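Momdale English Center
Classroom and building safety checklist, with comments
Completed before the start of the summer intake

Marks used: OK, Fix (to be done before classes begin), Watch (look again at the next check).

ENTRANCE AND STAIRS

Front door opens fully and closes by itself: OK
Mat lies flat: Fix. One corner curls up. Tape has been tried twice and does not hold. Replace the mat.
Stair lights: OK
Handrail, both flights: Watch. Slight movement at the top bracket on the second flight. Screws tightened during the check.
Exit signs lit: OK
Evacuation notice in plain English: Fix. The notice still says "proceed to the assembly point." Beginner students did not know "proceed" or "assembly" at the last drill. New wording: "Walk outside. Go to the parking lot. Wait for your teacher." Keep the arrow and the map.

ROOM 1 (BEGINNER)

Posted limit 21 people, including the teacher: OK
Chairs: Fix. Two have loose writing arms. Both moved to the hall with a note on them.
Path from the back row to the door: Fix. Bags are left in the aisle. Hooks are on the side wall but the coat rack blocks half of them. Move the rack.
Outlets: OK
Window locks: OK
Wall posters: Watch. The colors poster hangs close to the heater. Move it to the other wall when the heating comes back on.

ROOM 2 (ELEMENTARY AND EVENING CONVERSATION)

Posted limit 27 people, including the teacher: Watch. The evening group is at the limit now. New enrollments for the evening should go to Room 3 until the next term.
Door: Fix. It was propped open with a dictionary on arrival. This is a fire door and stays closed.
Projector cable: Fix. It crosses the floor between the desk and the first row. The cable cover is in the office closet and only needs to be put back.
Headphones for listening practice: OK. All wiped down, and the cracked pair was taken out.
Ceiling tile near the window: Watch. Old stain, same size as in the last check.

The Room 2 comments apply to Room 3 as well, with one difference. Room 3 has the Hostell folding tables, and the leg catches need to be pushed until they click. Teachers who set up the room should do this themselves and should not ask students to carry tables.

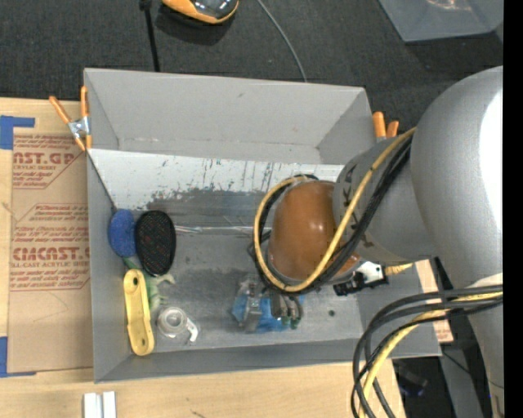
Momdale, May

Comments on the second half of the check follow. The office, kitchen and outside areas were checked after the morning classes, starting at 1:30.

OFFICE

File cabinets: Fix. The tall one is not fixed to the wall. Do not open two drawers together until it is.
Emergency contacts for each student: Fix. 5 cards are missing a phone number. Ask at registration, with a translated form if the student needs one.
First aid kit: OK. Restocked with bandages and gloves.
Paper cutter: Watch. The guard is in place but the lock is stiff. Staff use only.

KITCHEN

Kettle: OK
Microwave: OK
Extension cord behind the refrigerator: Fix. Remove it and plug the refrigerator into the wall.
Fire extinguisher: OK. The Grorkberg service tag is current and the pin is in place.
Labels on cleaning products: OK. Names are now in large print.

OUTSIDE

Front steps: OK
Parking lot light: Fix. It does not come on. Evening students leave at 9:15 and need it. The landlord has been told.
Bike rack: OK
Meeting place sign: Watch. Hidden by the hedge on the Kļaviņa Bakery side. Trim the hedge and check from the front door.

FIRE DRILL

Hold one drill in the first two weeks of classes, and a second one for the evening group. Teach the words "fire," "alarm," "exit" and "outside" in every beginner class before the first drill. Bring the attendance sheet out with you. Return this checklist to the office folder when all items marked Fix are done.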